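**Caderno da oficina, janeiro, 16h40**

Retomei os ensaios de cola para lombadas. A receita da Granari, 5 partes de amido para 11 de água, deu um mingau respeitável que não colou nada além dos meus dedos. O lote 107 foi para o lixo com as honras devidas.

Ljubica Vukadinović sugere cozinhar mais devagar. Também sugeriu isso em relação ao almoço.

Papel Whitelaw: ondulou na margem. O da Brullstead aguentou, mas custa como se soubesse disso.

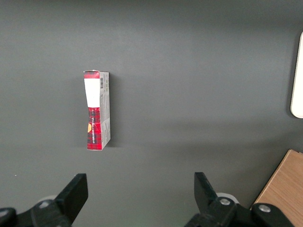

Dá para guardar a cola de um dia para o outro? Na geladeira, em pote fechado, aguenta até a manhã seguinte; depois azeda.

Pendente: prensar o caderno 2427.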